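How to Request After-Hours Use of a Meeting Room at the Brarnmont Community Building

Last updated: April 2, 2023

Residents and registered groups may use the meeting rooms at the Brarnmont Community Building after the front office has closed. The steps on this page apply to the Tekley Room and the Valcárcel Room. The main hall is booked under a separate procedure.

Before You Apply

Confirm that your group is registered for the current year. Registration is free and may be completed at the front office. A group that has changed its name or its contact person must file a new form before it makes a request.

Decide which room you need. The Tekley Room holds 83 people seated. The Valcárcel Room is smaller and is suited to classes and study groups. Its piano may be used only with written permission.

Step 1. Complete the Request Form

Enter the name of the group, the contact person, the purpose of the meeting, and the hours requested. Include the time you will need to set up and clean up — the hours on the form are the hours for which the building will be open to you. Requests for recurring meetings may be placed on one form.
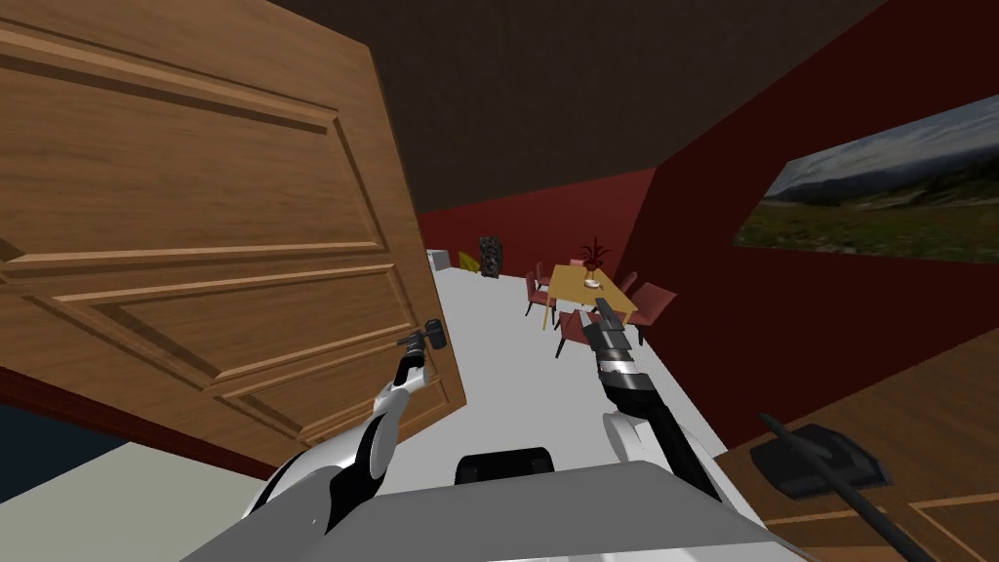

Rosalía Pacheco asked whether a group that meets every month must send a new form each time, and was told that one form covers the full season, provided the room and the hours stay the same.

Step 2. Submit the Form and the Deposit

Return the form to the front office with a deposit of $900 for the Tekley Room. No deposit is charged for the Valcárcel Room. Checks should be made out to the Community Building and should show the name of the group on the memo line. The deposit is returned by mail after the room has been inspected.

Step 3. Wait for Written Approval

Do not announce your meeting until you have received the approval letter. A request may be declined if the room is already reserved or if the hours conflict with floor care, which takes place in May.

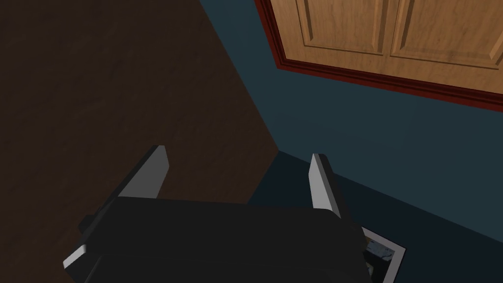 Volodymyr Kovalchuk wished to know if approval could be given by telephone, as his group had a speaker to confirm; the office replied that it could hold a room by telephone for 2 business days while the letter was prepared.

Step 4. Open and Close the Room

The contact person must sign for the key in person and must remain in the building for the whole meeting. At the end of the evening, return the chairs to the racks, turn off the lights, close the windows, and lock the room. Place the key in the return slot beside the office. 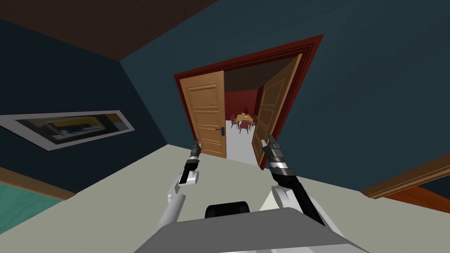 Double doorway with dark red wooden frame.

Changes and Cancellations

Send changes to the front office in writing. A canceled date cannot be passed to another group — the room returns to the general calendar.

Reader Comments

Flaline Quilters: We sent our form in with the old contact name and had to start over. Please check that part first.

R. Pacheco: Is the piano permission a separate form?

Front Office: Yes. Please ask for Form 1,383 at the desk.

Related Pages

Booking the Main Hall
Registering a Group
Kitchen Use and Cleaning
Parking During Evening Events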